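Todbridge–Canden line

The Todbridge–Canden line is a narrow-gauge railroad, and I've been adding to this entry for years, so forgive the fondness! It runs 15 miles up the valley, single track nearly all the way, with a passing loop at Duso.

Dehua Kang surveyed the route and wanted a tunnel under the ridge. The money wasn't there — so the line climbs over it instead, topping out at 1,788 feet. I've ridden it in May with snow still lying by the summit board.

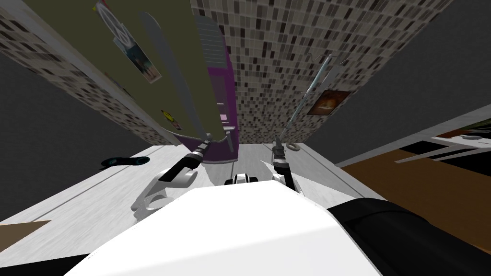
Rolling stock

Regular trains are 2 diesel railcars built by Qian, seating 780 people a day between them on the summer timetable (fewer in winter, when one is in the shop). Jinfeng Dong's history of the line covers the older steam engines much better than I can. I still need a source for the scrapping dates.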